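3.2 Transfer losses in small-volume water sampling

The field samples described in Section 3.1 were collected from shallow wells in the Flirnwood district and brought to the laboratory at Nistemell in sealed glass vials. Each well was sampled in April, before the start of the irrigation season, and again after the fall rains. Households were asked not to run the pump for an hour before the visit. In two cases this request was not followed, and those wells were visited again the next day.

Most of the error in earlier surveys of the district came from handling after collection. Rallis and Mancuso compared split samples from the same wells and found that the nitrate readings differed more between containers than between analysts. Their explanation was that small amounts of water stay behind on the walls of a vial each time the sample is moved, and that any solids in the sample tend to stay behind with it. We therefore kept the number of transfers as low as the method allowed. A sample was poured once from the field vial into the test tube in which it was treated, and it remained in that tube until it was read. 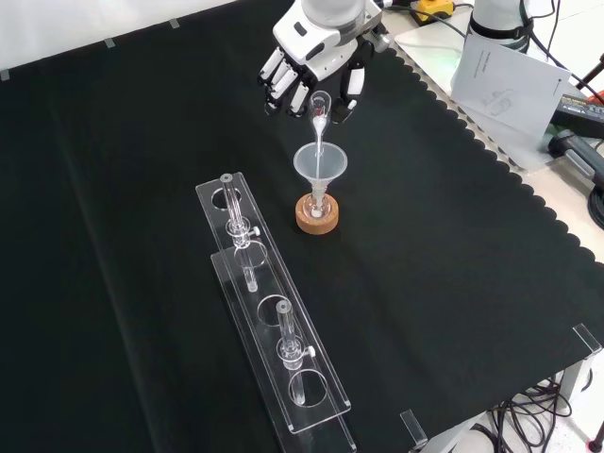
Figure 4. Transfer from vial to test tube through a funnel.

Nitrate concentration in shallow groundwater depends on soil type, depth to the water table and the history of the land above. The wells in this study fall into two groups: older dug wells near the river, and drilled wells on the higher ground toward Flarberg. The dug wells have open joints in the upper lining and take in surface water after rain. Differences between the groups can be small, so a loss of even a few drops during handling matters when the starting volume is low. For this reason the liquid was poured in a thin stream into the center of the funnel, as in Figure 4, with the stem seated inside the mouth of the tube. Pouring against the side of the cone left a film that drained slowly and was sometimes missed. A cork stand held the tube upright during the transfer.

Funnels were rinsed with deionized water between samples and left to drain upside down. Vials were weighed before and after pouring, and the difference was recorded as the transferred mass. Where the residue in the vial was more than two percent of the sample, the sample was set aside and the duplicate was used. Duplicates had been collected at every well for this purpose and were stored in the dark at the same temperature as the primary samples.

The full set came to 2,035 samples, including duplicates and field blanks. Blanks were prepared by Chou and Au before each trip, carried to the wells and returned unopened. They were then treated in the same way as the well water – including the weighing step, which had been left out of the earlier surveys. Readings from the blanks were averaged by trip and subtracted from the results for that trip.

Four wells were dropped from the analysis after the second round. One had been deepened between visits, and the owners of the other three had installed treatment units ahead of the sampling tap. Results for the remaining wells are given by group in Section 4.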